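Pochette transparente à zip vert Furari — avis après quatre semaines

Publié le 3 août 2020 par Afiq Tarigan
Catégorie : classement et papeterie

J'ai acheté un lot de 4 pochettes Furari chez Boder en juillet, pour remplacer les chemises cartonnées dans lesquelles je gardais mes devis et mes factures. Les chemises s'ouvrent dans le sac et les coins des feuilles s'abîment. Je voulais quelque chose de fermé, plat, et dont on voit le contenu sans l'ouvrir.

Le modèle est simple : du plastique transparent, des bords soudés, une fermeture vert vif avec un petit curseur de la même couleur. Pas de poche intérieure, pas d'étiquette. J'ai pris le format prévu pour des feuilles A4. Les feuilles entrent sans forcer et il reste une petite marge de plastique autour.

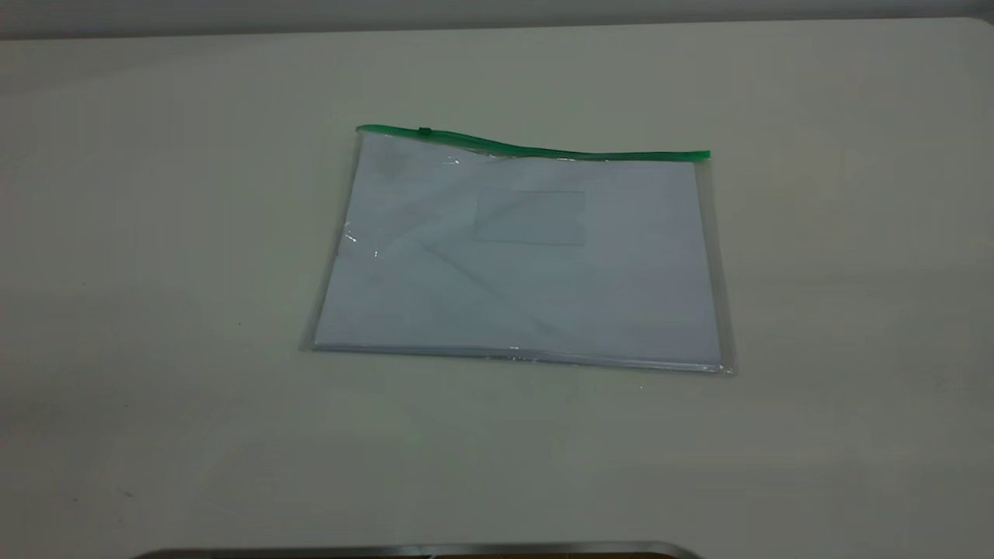
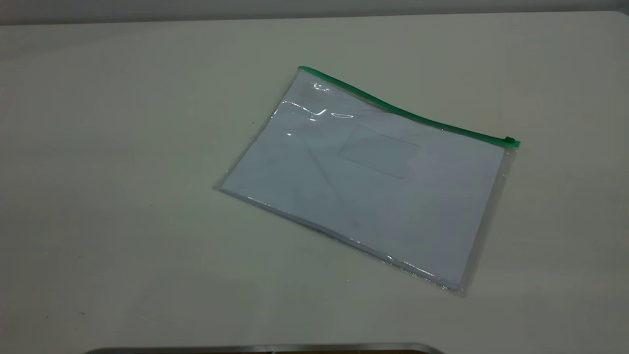
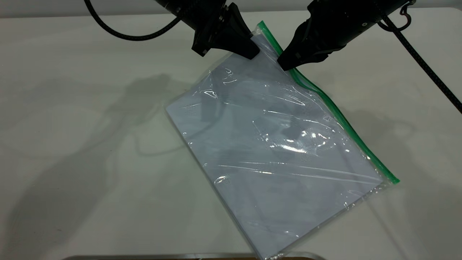

La pochette à zip vert, garnie de papier blanc.

La fermeture d'abord, c'est elle qui décide de la durée de vie de ce genre d'article. Le curseur glisse bien, mais il est petit. Avec des doigts un peu gros, il faut s'y reprendre, surtout quand il est poussé tout au bout. La bande verte est souple et ne reste pas parfaitement droite, elle ondule un peu une fois la pochette posée. Cela ne gêne pas la fermeture si on tient le bord de l'autre main. Si on tire sans tenir, le curseur accroche.

Le plastique est brillant. Sous un plafonnier, les reflets obligent parfois à incliner la pochette pour lire la première page. Il marque aussi des plis, et ceux de mon exemplaire le plus utilisé ne partent plus. Pour un document qu'on consulte souvent, je préfère la Medve, plus mate, mais elle est opaque au dos et coûte plus cher.

Côté capacité, j'y mets sans problème une pile de devis et deux ou trois enveloppes. Au-delà, le zip force dans les angles. J'ai essayé avec le catalogue Jaridwood, 231 pages : il entre, la fermeture va jusqu'au bout, mais les soudures tirent et je ne le laisserais pas dedans.

Les soudures, justement, tiennent pour le moment. Une seule pochette sur les quatre présente un petit défaut en bas, un bourrelet plus épais que sur les autres, sans ouverture.

Points positifs : contenu visible, format juste pour l'A4, couleur du zip facile à repérer dans un sac.
Points négatifs : curseur trop petit, reflets, plis qui restent.

Je les garde pour le transport. Pour l'archivage, je suis revenu aux boîtes — les pochettes glissent les unes sur les autres dès qu'on en empile plusieurs.

Note : 7/10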